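We use cookies to improve your reading experience. Accept all | Manage settings
Shared 200 times

4. What lives on the counter

I went into this part of the study thinking counter space would be the boring variable. We'd asked people about it mostly to fill out the kitchen page of the survey (Benjamín Figueroa wanted it in, I wanted it out, and I've apologized to him since). But when I started reading the cooking diaries, the counter kept turning up in places where I'd expected to read about money or time. So it gets its own section.

By "resident" I mean an appliance that stays out on the counter between meals. By "visitor" I mean one that lives in a cupboard, a closet, the garage or, in one memorable diary, the bathtub. Air fryers were the appliance people wrote about the most.

Figure 4. Rendered kitchen views. The first two look straight down on a counter with a white air fryer on its right-hand panel; the third has an off-white air fryer on a tabletop.
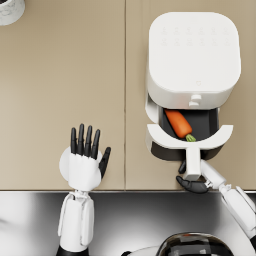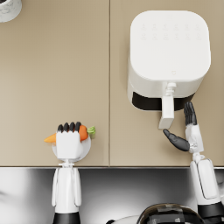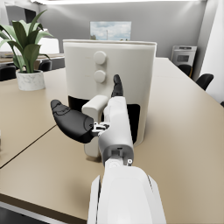
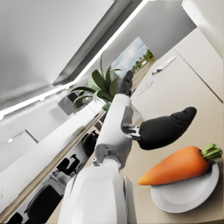
Meenakshi Joshi read an early draft and told me I had the arrow pointing the wrong way. People who already fry and roast a lot will naturally leave the thing out, she said, and people who got one as a gift and never warmed to it will put it away, so of course residents get used more. Why would the counter deserve any credit?

It's a fair complaint, and I can't make it go away with the survey alone. We mailed the survey out through Lightfoot and got 1,788 forms back, of which 1,572 were complete enough to use. (Most of the ones we lost had skipped the page on storage, which hurts, given what this section is about!) In those forms, residents got used more often than visitors in every household size we looked at, and for toasters, rice cookers and air fryers alike. Meenakshi's story would produce that pattern. So would mine.

The diaries help a little. Each entry was capped at 200 words, and people mostly wrote a lot less than that, but some of them moved or remodeled during the study, and those are the ones I care about here. A mother of two in Tredik moved into a smaller apartment in February and put her air fryer on top of the refrigerator. Her entries go from potatoes and chicken thighs most evenings to a lot of pasta. She never says she stopped liking the air fryer. She says she can't reach it with the baby on her hip. Another diarist went in the other direction: her new place had a long stretch of counter next to the stove, and a slow cooker she'd owned for years and barely mentioned started showing up in her notes, first for beans and then for pretty much everything.

I don't want to lean too hard on these. Moving changes everything at once, your grocery store, your commute, your neighbors, the drawer where the good knife goes. Vivek Bhatia suggested comparing movers whose counters stayed the same size, and I'd love to, but we only asked for counter length at the start, and by the time he said it the second form had already gone out.

What I can say is that people talk about the counter as if it had opinions. "It's always looking at me" came up in one form or another a lot, usually about a blender. Despina Zamfir coded these remarks separately from mine and we disagreed mainly over guilt: I'd marked plenty of entries as plain reminders ("saw it, used it") that she read as people feeling bad about having spent the money. We talked through each one and went with her reading when the price was mentioned and mine when it wasn't.

Outlets matter too, more than I'd guessed. Several diarists had the space but only one free socket, and whatever was plugged in first got to stay. The coffee maker tended to win. One man unplugged his every morning to make toast and then plugged it back in for a second cup, and he wrote about this with real bitterness.

Section 5 picks up the renters, who couldn't add a socket or a shelf even when they wanted to, and whose diaries are a good deal grumpier.

14 comments | 3 shares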